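Questions that keep coming up about the divided boxes in the craft room. Answers are short, I'm typing between batches. — Antonina

## Which box do I take?

Clear ones with dividers = small stuff. Beads, buttons, snaps, hooks and eyes. Deep tubs on the bottom shelf = yarn and fabric. If it's longer than your finger it probably wants a tub.

## Can I take more than one?

Two per person to start. Ask Tarmo if you need a third, he keeps the list.

## What goes in one compartment?

One kind of thing. Not one color, one kind. Mixed colors of the same bead is fine, beads and sequins together is not. We spent a whole evening in June picking sequins out of seed beads with tweezers and I'm not doing it again.

## Do I have to label it?

Yes. Masking tape on the side, your name, what's in it. Pencil is fine. Pen smears.

## Tape on the lid?

No. Side only. It leaves gum on the plastic and then you can't see in, and seeing in is why we bought clear.

## How do I clean a box before I give it back?

Tip everything out over a tray. Dry brush in the corners first — the old paintbrushes in the Dmytriv jar are good for this. Then a damp cloth, drop of dish soap. No scrubbing pads, they scratch. Leave it open till it's dry, then lid on and back to the shelf. Glitter: please do that one outside.

## How do I know it's really empty?

Pale dividers hide pale beads. Pearl and ivory ones especially, you think you're done and there's three sitting in a corner. Tilt the box under the lamp and listen. Then put the lid on and look down through it from above, one compartment after another. If all you get is plain beige floor in every one, you're done. Shift your head a bit while you look, the lid throws a bright streak of glare right across the middle and a bead can sit under that and you'd never see it. Run a finger along the bottom too if you had seed beads in there.

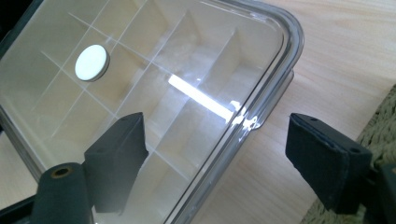 ## Where do empties go?

Left side of the shelf, stacked, lids on. Full ones go on the right. Please don't put a full one on top of empties, Severyn pulled one out from the bottom and we lost 390 buttons under the radiator. (He counted. Marichka made him.)

## Something's cracked, now what?

Bring it to me, don't tape it. A cracked divider can still hold buttons. Cracked lid goes in the bin.

## Can I borrow one to take home?

Yes, sign the sheet by the door. Back in 2 weeks pls. Ignacio has had number 41 since spring, Ignacio if you are reading this.

## Can I donate my own boxes?

Clear with a lid that closes, yes. Anything else ask frist.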